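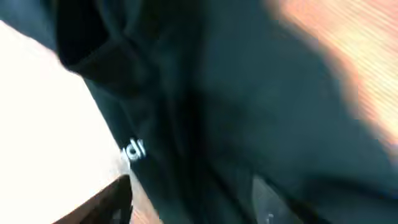
Dindine Garments

README and data card
Version date: 2/16/22
Maintained by Bijan Arabzadeh

Summary

Dindine Garments is a collection of close-up pictures of everyday clothes being folded, along with a plain table of notes on each piece of clothing. It holds 1,309 pictures of 121 garments. The clothes are ordinary secondhand items: sweatshirts, hoodies, track jackets, T-shirts, pajama pants, knit sweaters and a few button-down shirts. No one is wearing them.

The collection grew out of a smaller one called Meireles, which had flat, full-length pictures only. People who used Meireles kept asking for folds, creases and collars seen from near the cloth, so that is what this one has.

What is in the download

garments.csv - one row per garment
pictures.csv - one row per picture, with the garment number and the fold step
pictures/ - the picture files, sorted into one folder per garment
folds.txt - the written folding steps used for each type of garment
changes.txt - corrections made after the first release

Columns in garments.csv

garment_id: a number from 1 to 121. Numbers are not reused if a garment is removed.
type: one of 12 types. The full list is at the top of folds.txt.
main_color: the color written down by the person who handled the garment in daylight. Dark teal, dark green and charcoal are three separate values.
weight: thin, medium or thick, judged by hand.
lettering: any printed or sewn words, typed out from the garment itself. Blank if there are none.
closure: none, zipper, buttons, snaps or drawstring.
condition: good, worn or damaged. "Worn" covers pilling, fading and stretched cuffs.

Columns in pictures.csv

picture_id, garment_id, step, blur, lettering_visible.

The step column says where in the fold the picture belongs: spread, sleeves in, sides in, half, final, or unclear. Use "unclear" when the cloth fills so much of the picture that the step can't be told. Please don't guess from the picture before it.

The blur column is none, some or heavy. There are 215 pictures marked heavy. They were kept on purpose, but if you need crisp fabric texture you should filter them out first.

The lettering_visible column holds only the letters that can be read in that one picture. If a chest print shows as "adi" and the rest is out of view, the value is adi. It is not filled in to make a whole brand name, even when the rest seems obvious. The complete wording, where there is any, goes in garments.csv.

How the clothes were folded

All garments were bought by the bag from the Zumeck thrift store, washed once and dried flat. Each was folded following the steps for its type. For sweatshirts and hoodies the steps are:

1. Lay it face up and smooth it from the collar down.
2. Fold the hood flat toward the chest, if there is one.
3. Bring each sleeve straight across the body.
4. Fold both sides in to meet at the middle.
5. Fold up from the hem in one go. Thick cloth will not hold a third fold.

Track jackets are zipped all the way up before step 1. Button-down shirts have their own steps, borrowed from the Ginemance laundry handbook with small changes.

Known problems

Dark fabric is hard to judge. Creases in black, dark teal and navy cloth can go nearly black, and a shadow is easily mistaken for a seam. Check main_color in garments.csv before relying on color values taken from a picture.

White areas next to dark cloth are often overexposed. Don't use them to correct the color.

Collars, hoods and bunched seams look alike when they are rolled up. We labeled them together as "gathered" in the first release and have not split them yet.

Type is sometimes disputed. Two people disagreed on whether garments 48 and 77 are sweatshirts or track jackets - the label in the file is the one given by the person who held the garment.

Corrections

Send corrections to Bijan Arabzadeh with the picture_id and the column you think is wrong. One line per correction is fine. The next round of fixes is planned for June and will go into changes.txt under the old picture numbers.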